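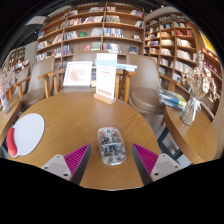

A see-through mouse on a round wooden table.

The blog began as a place to put things down. Its author, who writes under the name Ustia and prefers to leave it there, had been keeping a paper journal for years and found she was writing the same complaint every January. She would list a dozen things to change, and by April she couldn't remember most of them.

"I had lists for the house, lists for reading, lists for being a better friend," she says. "I'd find them in coat pockets. So one winter I decided to keep one small practice and write about it once a week, and that was all I promised."

The practice was a letter. Every week she writes one by hand, mails it, and then posts a few paragraphs about the writing of it. The letters themselves never appear on the blog. Readers get the part around them: what she was cooking, why she put off starting, which memory came up while she was looking for a stamp.

She has now published 382 posts. The early ones are short, and she has left them as they were, spelling mistakes included.

"I reread the first month recently and I sounded like I was asking permission," she says. "I don't want to fix it. I was asking permission."
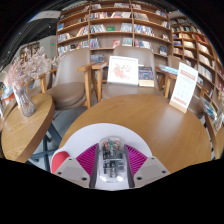
4 min read

Ustia lives in Nelgate, where she moved for her husband's work and knew no one. She is frank that the first year was lonely. The blog had few readers then, mostly family, and she wrote the posts at the kitchen table before anyone else was up.

"People say write as if no one is reading. Well, no one was," she says. "My aunt was reading. She'd call me to say she liked it, and then we'd talk about her knee."

Things changed after a post about a letter she couldn't finish. It was meant for a friend she had fallen out with, and she had started it several times over two years. She wrote about the drawer where the drafts were kept. Comments came in from strangers who had drawers of their own, and a few of them still write to her.

"I answered every one. It took me most of a month," she says. "I was slow then and I'm slow now."

She did finish the letter in the end, and mailed it. She won't say whether there was an answer – that belongs to the friend, she says, as much as to her.

Her tools are plain. She uses Boersma paper, the unlined kind, and buys it 98 sheets at a time because that is how the pack comes. Her pen is whichever one works. She tried a fountain pen for a season and gave it to her daughter, who draws with it.
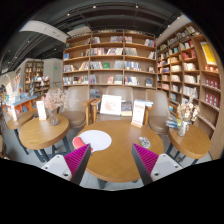 "I used to think I needed the right desk and the right light," she says. "Then we had the bathroom redone and I wrote for six weeks sitting on the stairs. Those are some of my favorite posts. I could hear everybody in the house."

She has had offers to turn the blog into a book and has said no so far. She did agree to lead a weekend of letter writing at Kekholm, a retreat house by a lake, and was nervous enough to write out everything she planned to say. She used the first page and put the rest away.

"They wanted quiet and a table," she says. "I talked for ten minutes and then we all wrote until lunch."

Asked whether she has a target, she says a reader once suggested 1000 letters. She did the arithmetic, saw how old she would be, and closed the notebook. For now she is thinking about the next one, which is to a former neighbor who taught her to make pie crust. She has the address, and she has the first line.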